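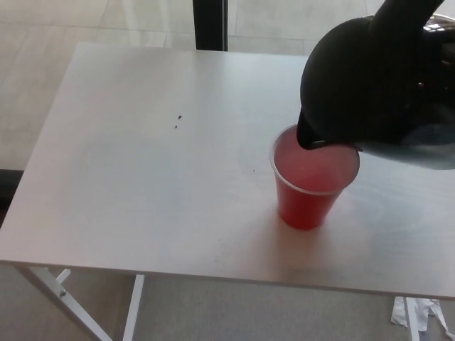

Setura Heart Health Grant: Interim Progress Report, Period 2

Prepared by Sulastri Goh, project lead, Rweyemamu Clinic Network

1. Recruitment
Enrollment closed in December with 557 adults consented across the Flernik and Gikari sites. Of these, 335 have completed the baseline visit (blood pressure, resting ECG, lipid panel). The remaining baseline visits are booked. Gikari is behind Flernik, mainly on evening slots, and a second nurse now covers the 6 p.m. session.

2. Referrals
Baseline ECGs led to 39 referrals for suspected atrial fibrillation. Referral letters go out within two working days of the reading. Outcomes are entered when the cardiology report is returned – several are still pending and are not included in the tables.

3. Data quality
Double entry of paper forms ended this period. Home blood pressure readings are now uploaded by the clinic at each visit. Missing values are highest for the evening reading in week one. The reminder call has been moved to day three.

4. Budget
Staff costs are on plan. Lab costs are under plan and will rise as follow-up visits start. We request approval to move the unspent printing line to participant travel. No change to the total award is requested.

5. Next period
Complete baseline visits at both sites. Start six-month follow-up at Flernik. Submit the revised analysis plan – the draft is with the statistician.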